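Turning the Page, Eventually

The robotics club at Killisari spent last year losing at a maze. This year, under Esperanza Castellanos, it has taken on a paperback.

"I wanted something you could fit on a table," she says. "The maze took up the gym, and then basketball wanted the gym, and basketball has parents."

The project is called Pondada, a name picked by the students over her objection. The task sounds like something you would give a toddler: hold a book open and turn one page. One. The first working version turned 12, in a single swipe, and two members of the club cheered before a third pointed out what the assignment was.

Castellanos taught shop for years before anyone handed her a robot, and she still talks about it the way she talks about a band saw. "It does what you told it. That's the whole problem. You told it to grab paper. It grabbed paper. Was it all the paper? You didn't say."

Much of the spring went to fingers. The students tried foam, then rubber, then a strip of tape wound sticky side out, which picked up a page beautifully and then kept it. Flat plates won. "They're boring and they work," she says. "I had a kid who was heartbroken. He'd drawn a hand with knuckles."

I ask what she grades on. She looks at me for a while.

"Notebooks. If I graded on pages turned, we'd all be back in the maze."

The notebooks are good reading. One entry from April says only "Tried again. Book won." Another runs for 3 pages on the matter of spines, and concludes that a new paperback wants to be shut and an old one has given up. The author recommends old ones. Castellanos wrote "yes" in the margin, and under it, "but the judges may bring their own."

The judges belong to a regional student contest called Drondis, where each team gets 40 minutes and one table. Killisari's chief rival is the team from Hafþórsson, whose machine is said to be fast. Castellanos has seen a video of it. "It is fast," she says. "I would not lend it a book."

Her own students have been told to pick titles in different languages and page layouts, so that nobody tunes the software to one favorite novel. She can't read all of them herself, and she doesn't consider this a drawback.

"If I could read them, I'd sit there reading," she says. "Somebody has to watch the robot."

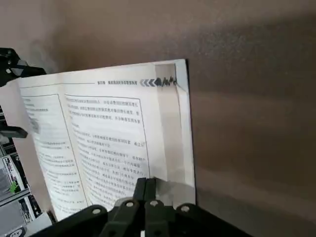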